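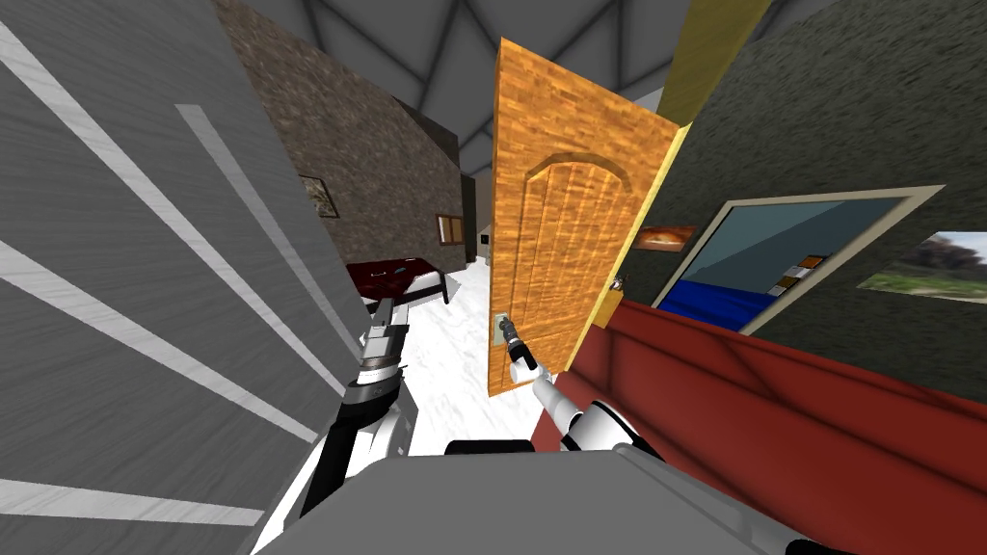 Gwenllian Maddocks wrote in to say that she gave up on lawn fertilizer in July and her stretch of Reldale Creek already smells less like a ditch. Good on her! What goes down our drains and off our driveways ends up in the creek, then the bay, and there's so much you can change from the kitchen and the garage.

Start with grease. Pour it into an old tin, let it set, and scrape it into the green bin. Wipe the pan with a bit of newspaper before it goes anywhere near the sink.

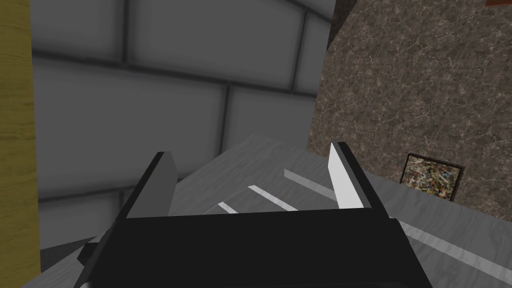
Sixten Isaksson reckons the car is the bigger culprit, and he washes his on the grass with a bucket and a plain soap. I love this one — the soil catches the suds and the lawn gets a drink. If you've only got a paved driveway, use a car wash that drains to the sewer.

Paint brushes next. With water-based colours, work the leftover paint out on cardboard, then rinse in the laundry sink, never over the storm drain. Our rain barrel holds 2,000 litres (a splurge, I know) and we empty it slowly over 4 days onto the currant bushes.

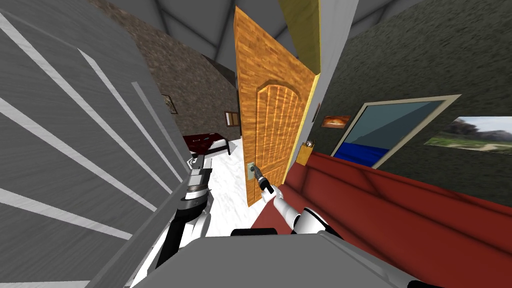

Can I tip the mop bucket into the gutter if it's only vinegar and water? Put it down the toilet, grit and all. Gutters around Reldale run straight to the creek with no treatment.

Print this page | E-mail to a friend
9 comments | Share
Contact | © Reldale Creek Notes | Back to top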